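Grirkthorpe library to lose evening opening

Grirkthorpe library will close at 5pm from September under plans to cut the cost of running the building, ending the two late nights a week it has offered since it moved to Zupan Street.

The change was set out in a notice put up at the front desk and posted on the library's website. It says the late sessions drew fewer visitors over the winter and that heating and lighting the upper floor after dark had become too expensive. Saturday hours will stay as they are.

The homework club, which uses the reading room in the evenings, will move to a 3.30pm start. The family history group has been offered a slot in the mornings but has not yet said whether it will take it. Members of the group meet to share parish records and old maps, and several of them work during the day.

A petition against the earlier closing time has gathered 2,495 signatures. It was started by Hrvoje Dimitriou, who lives in the town and borrows audiobooks for his mother. He said people on shifts at the Stonateck works would be left with no time to use the library except at weekends.

"I finish at 4.30 and it takes me half an hour to get across town," he said. "By then the doors will be shut. I could send for books online, but my mother likes me to ask the staff what is good."

The library said returned books could still be left in the outside drop box at any hour, and that the loan period for most items would go up from 14 days to 21. Fines for late children's books were dropped last year and will not come back. Reserved items will be kept behind the desk for 12 days instead of seven.

Bus users may also be affected. The last number 7 bus to stop outside the library leaves at 6.10pm and is mostly used by people coming out of the building.

Comments on the plan can be handed in at the desk or sent by email until the end of the month. The café on the ground floor, run by Zakico, will keep its present hours.
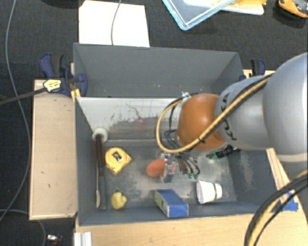
Despina Stojanovska: Why not open later in the morning and keep one of the late nights? I have never seen more than a handful of people in there before ten.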